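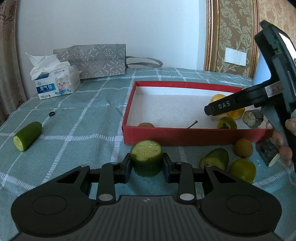

The kitchen tablecloth, creases included.

Zarwood Pear Notes

A table of what people in and near Zarwood wrote down about pears, mostly about whether they were ripe yet. It has 2159 rows. Most of the answers are no.

Version 4, released 2018-11-12. Maintained by Peter Baláž, in the evenings.

What this is

Zarwood had a fruit store. It belonged to the Wollel orchard, which grew pears, some apples and a great many wasps, and it kept a daybook on a nail by the door. Anyone who went in to turn the fruit was meant to write down what they found. For a long stretch of years they mostly did. The orchard was then sold, the store became somebody's garage, and the daybooks went into a tea chest, where the damp read them before I could.

I have typed up everything legible. One row is one entry about one variety on one visit. If somebody wrote "all the Conference fine, Comice going, wish I had brought a coat", that is two rows, and the coat goes in the remarks.

I started this to settle an argument over how long a Winter Nelis keeps. The data does not settle it. It does show that the argument is older than either of us.

Files

pears.csv is the main table and the one you want.
varieties.csv lists every spelling found in the daybooks and the name I have settled on for it.
shelves.csv says which shelf was which. The shelves were renumbered at least once, by a person who told no one.
remarks.txt holds the remarks too long to fit sensibly in a column, including the poem.
gumby.py reads the whole lot in and complains about anything odd. It complains a good deal. See Running Gumby.

Columns in pears.csv

entry: a running number. It has gaps where I found I had typed the same page twice.

book: a letter for the daybook. There is no book E. There may never have been one, or it may be propping up a workbench.

day, month, year: as written. The year is often missing, and I have left it missing wherever the neighbouring pages don't make it plain. People writing by torchlight in a cold shed know what year it is and see no reason to tell you.

variety: the tidied name.

variety_as_written: the name before I tidied it. Please look at this column before writing to me about the first one.

shelf: see shelves.csv, and good luck.

state: one of hard, nearly, ripe, over, gone. These are my words, and I have squeezed everyone else's into them. "Gone" covers a wide range of disappointment, from "soft at the core" to "I used the shovel".

pressed: y, n or blank. Whether the writer says they pressed the neck with a thumb. I think this matters more than any other column. A pear that six people have tested for ripeness has been ripened mainly by thumbs.

hand: my guess at who was writing, given as a number. I can tell the main hands apart with some confidence. Hand 4 is either one person with a bad pen or a married couple.

remarks: anything left over.

How it was typed up

By me, at a table, from the daybooks themselves. I typed each book once, left it for 30 days, then came back and checked it against the paper, by which time I had forgotten what I wanted it to say. Where the two readings differed I looked a third time, swore, and put a question mark in remarks.

Spelling in remarks is kept. I have taken out surnames and one accusation. The accusation concerned missing Comice and was, going by the shelf records, probably fair.

Weights appear in books A and B only. They came off a Bundgaard kitchen scale that a later entry calls "a liar". Use them to compare pears weighed on the same visit, and for nothing else.

The variety names

This is where most of the trouble lives.

The Wollel trees were planted with labels. The labels blew off. After that the trees went by where they stood, who had planted them or what had last fallen out of them, and the daybooks use all three systems, at times in one line. "Gate pear" is in the table as Williams, on the strength of a single entry that uses both names. "Mother's" I have not been able to pin down and have left as Mother's. "The good one" refers to at least three different trees.

Worst of all are the small round ones. Several entries have "little yellow" and several have "speckled", and there is one run in book C of "little yellow speckled (not the other)". My first version lumped all of these together. That was wrong, and two people wrote in to say so in terms I have kept for my own use. From version 2 they are split wherever the shelf lets me split them, and otherwise marked unresolved_small. I have since asked everyone I know with an old tree what theirs is called. They have all been kind and certain, and no two of them agree.

Size is no help, as any tree left unthinned will give you small pears. Colour is not much better once the fruit has been picked and kept. Speckles come and go with the weather, the tree and, I suspect, the honesty of the person writing. If you have a round yellow pear with brown speckles and a short stem and want me to name it, my answer is that it is a pear.
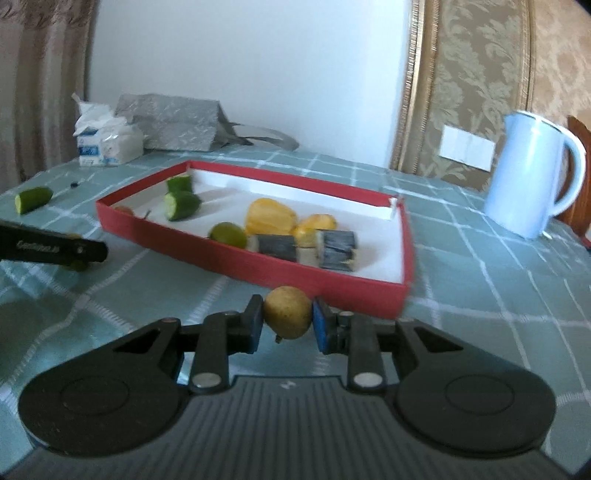 Known problems

The autumn bias. There are far more rows for November than for any other month. It was when the fruit needed looking at and when it was still possible to feel hopeful about it. By late winter the entries thin out to "cold" and then to nothing.

The cheerful bias. Hand 2 never once records a pear as over. Either hand 2 was lucky or hand 2 ate the evidence. I would leave hand 2 out of any sum you care about.

The gap. Books C and D don't meet. Somewhere between them the store got a new door and a new way of writing down shelves, and the missing months would presumably have explained both.

Repeated pears. There is no way to follow a single fruit from one visit to the next. Rows are remarks about shelves of pears, and people have written as if each shelf had one opinion.

Mice. Rows where the loss was put down to mice are marked gone, the same as rot. I know. Splitting them would mean trusting the writers to tell the difference, and one entry blames mice for a missing crate.

What it is good for

Getting a fair idea of which varieties were eaten first and which were still being argued over after Christmas. Looking at how people describe ripeness when they have no agreed words for it. Finding out that a Comice is ready for one afternoon and that you were out.

A school in the next valley used the state column to practise making bar charts, which I was pleased about until I saw the charts.

What it is not good for

Choosing a tree. Working out yields. Anything to do with prices, which nobody recorded. Telling you when to pick, as the daybooks begin at the point where the picking had already been done, badly, by someone else. Proving anything to my brother-in-law.

Running Gumby

Put gumby.py in the same folder as the other files and run it. It takes no options. It prints a list of rows it doesn't care for, with a reason beside each, and then stops. A clean run prints one line saying so, and I have yet to see it.

If it falls over straight away, your copy of pears.csv has probably been opened and saved in a spreadsheet, which will have turned the shelf numbers into dates. Fetch a fresh copy and look at it with something less helpful.

Changes

Version 4: book D checked again. Shelves in book D corrected. Remarks trimmed of trailing blanks. Poem restored after complaints.

Version 3: pressed column added. Poem removed.

Version 2: small yellow pears split up. Apologies added to this file, later removed for length.

Version 1: everything, with mistakes.

Sending corrections

Please give the entry number, the column and what you think it should say. If you are working from memory of the store itself, say so, and say roughly when you were there. Memories are welcome and go in a separate file until a page backs them up.

If you have book E, I will drive to you.

Terms of use

Do what you like with the tables. Say where you got them. The remarks were written by people who didn't expect to be read, so go easy on them, hand 2 included.

The poem is eight lines on the subject of canker. I don't own it and can't think who would want to.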